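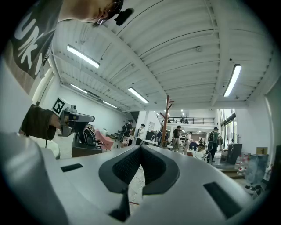

Eighteen more demos today and my wrists are cooked. I got the hang of the hand-held gripper by morning tea though, which I'm pretty chuffed about! Yesterday I kept snatching at things like I was grabbing the last sausage roll, and Kavitha went through my recordings and binned 3 of them for being too quick. The robot copies whatever you do, she reckons, so if I'm jerky it'll learn to be jerky. Fair enough.

So now I go in slow, close, wait a beat, lift. I caught myself picking up my sandwich the same way at lunch - close, wait a beat, lift - and Raghavendra saw me do it.

He's on the same task and he's miles smoother than I am. I asked him how and he told me to breathe out when I close my fingers (he used to do archery). I tried it all arvo and it did help, a bit, until I forgot and held my breath for a whole run.

We're at 1362 for the folding task, counting everyone's, and Bhat wants the cups started before the end of October. I'd rather do cups. The tea towels never land the same way twice and my colours keep getting mixed up, the grey one always ends up in the wrong pile.

Had a quick go at driving the arm remotely before I left. Hopeless! It felt like I was wearing someone else's elbow. Want another turn tomorrow if Kavitha lets me.

Must buy wrist strapping.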